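Work and Automation, Unit 6 handout
The furniture line at Jollard: who does what after the arm arrives
Instructor: Hwa-young Yang 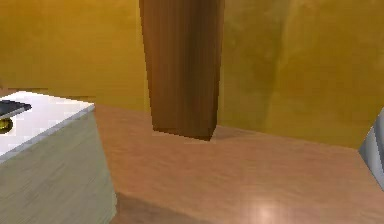

Last time we got as far as the sales pitch. The pitch, you will remember, had a person in a clean shirt drinking coffee while the arm did the lifting. This week we look at the jobs themselves. Bring your notes from the Flusville reading, including the parts you skipped.

1. The case

Jollard assembles and packs small household furniture in Kirstead. Before the change, one bench had three people: one fitting legs, one checking, one packing. Management bought an arm for the leg fitting and rehearsed the job in simulation through most of January. The simulated arm was a model employee. Simulated parts come out of the box at the right size, and simulated wood has no opinions about the weather.

On the real bench, the arm met legs from two suppliers. One supplier's legs were slightly fat at the top. Do-yoon Seol had been fitting those legs for years and had always given them a twist and a bump with the heel of his hand. He had never mentioned it, and it was not in the work instructions. The arm followed the work instructions.

2. Terms for this week

Tacit knowledge: what workers do that is missing from the paperwork. Usually discovered when the worker is moved to another department.

Residual work: the tasks left over after the machine takes the ones it can do. They tend to be awkward, irregular and described in meetings as "just keeping an eye on it."

Exception: any event the system wasn't set up for. At Jollard the arm stops and shows a code. Code 608 means the part is not seated. It also came to mean "call Do-yoon."

3. What changed for the people

Do-yoon Seol became a cell operator. His pay stayed put and his title got longer. He lifts less, and he says his shoulder is better. He also says he used to be tired at the end of a shift and now he is tired and bored, having spent it waiting for a light to change color.

Ye-rin Yoon, the checker, found her work went up. A person fitting legs sees a cracked one and tosses it in the bin. The arm fitted cracked legs beautifully. Her inspection step grew from 15 seconds to 25, and the schedule was not told.

Byung-chul Seol (no relation, he is asked daily) moved from packing to maintenance after a training course. He is the clear winner here and would like you to know it. Note that there was one such opening and more than one applicant.

4. Counting it up

In its first full month the cell turned out 2,799 finished pieces. Management's slide stops there. Before you admire or mock the number, ask what it leaves out: time spent clearing stops, extra checking, and the hours Jin-sol Seok put in rewriting instructions so they matched what people really did. Her hours were charged to "general improvement" - a budget line where a good deal of automation goes to hide.

To be fair to the arm, sore wrists and shoulders were a real problem on that bench, and fewer people have them now. Keep that in your column of benefits even if you came to this course to be angry.

5. For discussion

Who should have been asked about the fat legs, and at what point? "Everyone, earlier" will not get full marks.

Is Do-yoon's new job more skilled or less? Pick a side and defend it using the terms in section 2.

If you were Ye-rin, what would you want written down before a second arm is ordered?

Reading for next time: the Ra case, first half only. The second half is mostly appendices, and I have read them for you.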